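A **bathroom mock-up** is a full-size arrangement of bathroom fixtures and furniture set up inside another room, such as an office, a workshop or a store. It is used to judge sizes, distances and reach before a real bathroom is built or changed. Most mock-ups have no water supply and no drain.

The terms *room set* and *dry bathroom* are also used. A room set is usually meant to be looked at by customers and may have finished walls on two or three sides. A dry bathroom is a more general name for any set of fixtures that is not plumbed.

## Layout

A mock-up needs a flat floor and enough open space to walk up to each fixture from the front. The floor covering is often left as it was found. Carpet is common in converted offices, where a toilet or a vanity may be placed straight on top of it. Tall cabinets and partition panels stand in for walls. They are easier to shift than framed walls, and a layout can be changed in an afternoon.

Since the surrounding room often stays in use, bathroom fixtures end up next to desk chairs, storage boxes and small cabinets. A toilet-shaped fixture with a flat top tends to collect boxes in the same way a side table does.
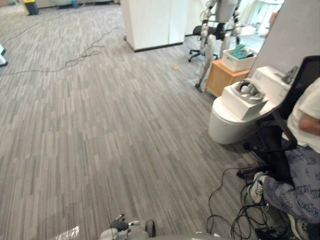

Judit Somogyi holds that the carpet matters more than most planners admit. In her view a person stands and turns differently on carpet than on tile, and any note on how easily someone reaches a fixture should name the floor it was taken on. Others lay a sheet of vinyl in front of the vanity and leave the rest of the floor alone.

Loose cables are the usual hazard on the floor of a mock-up. They should be run along a wall or taped down before anyone walks through with their arms full.

## Fixtures

### Toilet

The toilet is normally placed first, as it takes up the most floor in front of it. In a mock-up it may be a real ceramic unit, a lighter copy, or a plain box built to the same height. A real unit without bolts can tip and should be blocked at the base if anyone is going to sit on it.

### Vanity

The vanity consists of a base cabinet, a countertop and a basin. The base is often set back slightly under the front edge of the counter, which leaves space for the knees and feet of a person standing close. Stone-look tops in gray or white are popular because they hide small marks.

A rectangular basin gives straight edges to measure from. Round and oval basins are harder to line up with the faucet, and the distance from the spout to the drain has to be checked separately. Tall faucets leave more room for the hands but splash more once they are connected, a point that a dry set cannot show.

### Small items

Many mock-ups include the things that people keep by the sink. A mug with a toothbrush and toothpaste is the most common choice, often joined by a vase or a soap dish. These items show how much of the counter is left for use. With a wide basin, the free space may come down to one strip on the left or right, and a mug standing there decides where everything else can go.
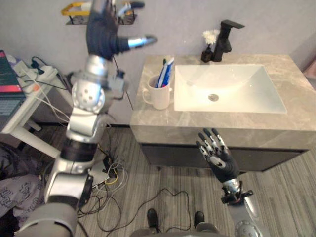
## Measuring

Heights are taken from the finished floor. In a carpeted room the pile is pressed flat under the tape first. Huguette Moulin recommends marking the floor with tape every 10 cm for a distance of 100 cm in front of the vanity, so that standing positions can be read off without moving the tape measure. Her method uses 5 standing positions and 12 reaches, all made with the same mug.

Results are usually written on a plan of the room, with a separate sheet for each version of the layout.

## Dismantling and reuse

Fixtures without plumbing can be taken out quickly. The countertop and basin are lifted off before the base cabinet is moved, and the faucet is removed or wrapped. Dents left in the carpet by heavy pieces may take several days to rise.

## See also

- Bathroom vanity
- Partition wall
- Showroom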